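Section 2: Setting Up Your Reading Desk

If you've come straight here from the unboxing section, welcome. If you skipped it, go back and read the bit about the shipping foam, because I left mine in for two days and wondered why the tray wouldn't tilt.

I wrote this guide for the Drurkness book stand and the Trinudora lamp together, as that's how most people in our study group bought them. The two are made by different firms and neither leaflet mentions the other. I'm a second-career student with thick textbooks and a bad neck, so my settings lean that way. Yours may not!

What you need on the desk

The stand, the lamp, both power leads (only the lamp needs one, the other is a spare), the little hex key, and a soft cloth. Clear a space deep enough that the stand can slide back from the edge by the width of your hand. You'll also want the heaviest book you own. Mine is an atlas with 332 pages of glossy paper, and it has tipped over every cheap stand I've tried.

Fitting the tray

1. Lay the base flat with the rubber feet down. If it rocks, turn the foot at the back left until it stops. Mine needed a good half turn.

2. Slide the tray onto the two posts. It only goes on one way, with the lip toward you. Push until you hear it click on both sides. They don't click at the same moment, so wait for the second one.

3. Use the hex key to snug up the bolt under the tray. Stop as soon as you feel it bite. The metal in there is soft and I've already chewed up one bolt by being too keen.

4. Squeeze the lever behind the tray and lean it back to the third notch. That's my starting point for big books. For a paperback I go one notch more upright.

5. Put your heavy book on and open it in the middle. Let go slowly. If the tray creeps down, take the book off, go back to step 3 and give the bolt a tiny bit more.

CAUTION: Keep your fingers out of the hinge while you squeeze the lever. The spring is much stronger than it looks, and it does not care that you have an essay due.

Setting the page clips

The clips are the part I get asked about most. They come folded flat and a bit stiff, and the first few times you open them you'll think you're about to snap something. You won't. Pull each one straight out toward you, then swing it over the page.

Place the clips low, near the bottom corners, where the margins are wide. I used to put them halfway up and spent a whole evening moving them off captions. With glossy paper, slide the clear plastic sleeves over the clips first (they're in the small bag with the hex key). Without the sleeves you can get a faint dent in the page, and library people notice dents.

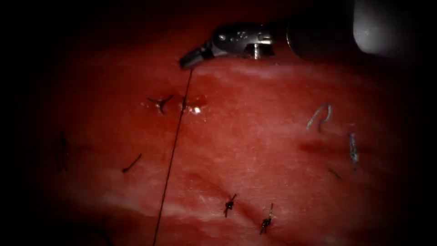 Once the clips are on, turn a few pages before you settle in. You should be able to lift the page out from under the clip with one finger. If you have to tug, bend the clip outward very slightly and try again. Old, floppy paper needs hardly any grip at all.

NOTE: Never leave a borrowed book clipped open overnight. The spine gets used to the position and then it never quite closes again.

Placing the lamp

Now for the Trinudora, which is a lovely lamp with a terrible leaflet.

1. Put the lamp on the opposite side from your writing hand. I'm right-handed, so mine lives on the left and my hand doesn't throw a shadow over my notes.

2. Raise the arm until the head is higher than the top of the book. It feels too high at first. Give it a day.

3. Plug it in, then press and hold the round button until the light blinks. That wakes up the dimmer. If you just tap the button you'll get full brightness or nothing, and you'll write to the shop to complain, like I did.

4. Turn the wheel to set the level. The numbers on the wheel run in steps, and I leave mine at 300 for plain text.

5. Tilt the head away from you a little at a time until the shine slides off the page. Glossy color plates are the real test here, and dark reds are the worst of the lot. Find a full-page color picture, sit how you normally sit (slouch and all), and adjust until you can see the whole page without moving your head.

If the shine won't go away, lower the brightness before you touch the arm again. I got this backward for weeks. Less light from a better angle beats more light from a bad one, at least with my eyes.

CAUTION: The lamp head gets warm after a long session. Let it cool before you fold it, and don't drape anything over it to soften the light. Use the wheel for that.

Saving your settings

The lamp remembers two levels. Set the first one, then press the button twice quickly. Change the level and press three times for the second. I keep one for daytime and one for after nine in the evening, when bright light keeps me up. Unplugging the lamp wipes both, so write your numbers on a bit of tape and stick it under the base. My tape is already on its second version.

The stand doesn't save anything, of course, but I put a dot of nail polish beside my favorite notch and I'd do it again on any stand.

If you use the side shelf

The Codia side shelf clips onto either end of the tray and holds a notebook or a phone. Fit it after everything else, as it blocks the bolt. Slide it on from the end, then push down until it sits level – if it slopes, it's on the wrong groove. I wouldn't trust it with a full mug. A Frade pencil tin fits in the slot nicely, though the lid won't open all the way.

Quick fixes

The tray squeaks: a drop of sewing machine oil on the hinge, then wipe it off with the cloth before a book goes anywhere near it.

The lamp flickers at the lowest setting: turn the wheel up one step. Mine has done this from the start and it hasn't gotten worse.

The book slides sideways: the base isn't level. Go back to the first step and fiddle with that back foot again.

The clips keep popping off: the book is probably too thick for them. Close it, move the tray one notch flatter, and set the clips again with the pages split more evenly. Near the very front or back of a fat book, I slip a folded towel under the thin side.

Cleaning is covered in Section 3, along with how to pack the stand down for a trip.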